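Desk power, part two: the cube

The first part of this dealt with the cable tray and ended with a promise to get to the outlets. It took longer than planned. The desk has been rearranged once more in the meantime, and one measurement from part one no longer holds, so I will start with that.

I wrote that the wall outlet was 300 cm from the left rear leg of the desk. It was, until August, when the bookcase went to Agnes Fjeld and the desk moved along the wall to take its place. The run is now much shorter and the long cord I bought from Furnero is coiled in the tray, tied with a strap. A coiled cord under heavy load can heat up. Mine feeds a lamp, a monitor and a few chargers, so the load is low, but I would buy the short one today.

The requirements were simple. I wanted outlets on top of the desk that I could reach while seated, for things that come and go: the laptop, the soldering iron, a camera charger. Anything that stays plugged in all year belongs in the tray underneath. Mixing the two was the fault of the previous setup, where a flat strip lay along the back edge and every wide adapter covered its neighbor.

A cube solves the neighbor problem by putting the outlets on different faces. Two adapters can sit at right angles to each other and never touch. The cost is height, and a cube also needs enough weight, or a stiff enough cord, to stay where it is put when a plug is pulled out. Jonatan Nyberg recommended screwing it down. I have not done that, as I do not want holes in the top.

The outlets on mine follow the Chinese pattern. I bought most of the bench equipment while working in Pliddale's Shenzhen office, and it all came home with the matching plugs. Replacing every cord seemed worse than keeping one dedicated circuit at the desk with the right transformer ahead of it. If you are starting from nothing, buy for the country you live in and skip this whole section.
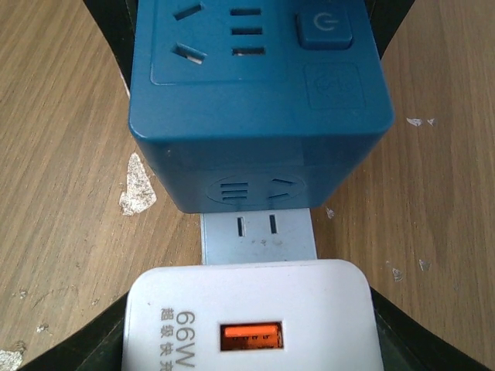
Last modified: October 17, 2022

The panel on top has two slanted slots on one side and three short slots in a column beside them. The front repeats the arrangement, turned, inside an oval recess. The slanted pair is what gives trouble with older cords. A plug that is used to a loose wall outlet can feel as if it has stopped halfway. Push it straight in, with no rocking, until the plug face is flush with the panel.

The power button is in a corner of the top face and stands a little above the surface, so I can find it with a finger without looking. It is a slightly darker blue than the housing, with a light power symbol on it. I use it as the end-of-day switch for the bench items. It does not replace unplugging the iron, and I still do that separately.

The paler plate with the two parallel slots belongs to the older hardware. Its surface is scuffed and has a few smudges that I have not tried very hard to remove. Alcohol on a cloth is the usual advice. Unplug first, keep the cloth damp at most, and stay clear of the slots.

Placement took two tries. The first position was at the far right, behind the mouse, where every cord crossed the writing area. The second is 60 cm in from the left edge, and cords now leave toward the wall. The wooden top is light brown with a fine, streaky grain, and it marks easily. I lift the cube when I move it – dragging anything across that surface is a mistake I made once with a Zamberg vise.

Two readers wrote in after part one. Margit Kvam asked whether the tray can hold a second strip. It can, but do not feed one strip from another. Bastien Besson asked for the total draw with everything running. I measured 556 W with the iron heating and the monitor on, and it drops well below that once the iron reaches temperature. Check the rating printed on your own unit before comparing.

Part three will cover labeling the cords. I have a roll of heat-shrink sleeves and a label printer that refuses to feed them, so it may be a while.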